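Trovidgate homewares fair, notes typed on the bus home so excuse the mess. Left at 7, two trains, in the door with a coffee by half past nine. Entry free if you register, which I hadn't. Fine, paid.

Hall is bigger than last April. 292 stands on the map, almost 62 of them doing ceramics, and the map is printed in grey on grey. Got lost straight away. Found Dahlgren by accident, stand 507, back corner past the toilets. Halvard Sjöberg was on his own there and very patient with questions. Mostly mixed tableware, some of it old patterns, and you're allowed to handle things. Good. 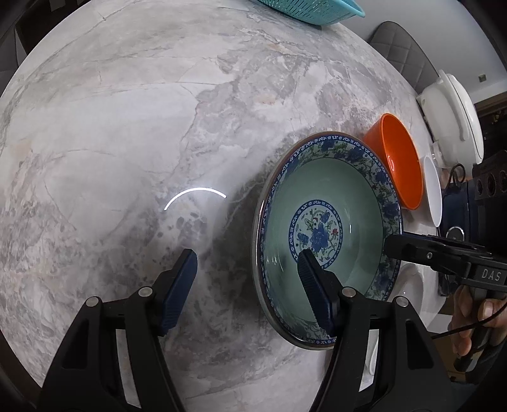 Blue floral rim, pale celadon inside. Marble table at the Dahlgren stand.

Kept going back to that bowl. The medallion in the bottom has a tiny red bud in amongst the blue flowers, easy to miss. Silver line round the outside of the rim so I asked about microwaves. No. Liked the orange one as well, great colour, would look good with plain white plates.

Plilteck next door, all storage, skipped it. Himis had a queue for the glaze demo, waited twenty minutes then gave up, feet killing me. Lunch was a pie. Dear for what it was.

Order froms have to be in by the end of the month. Parking looked awful, take the train.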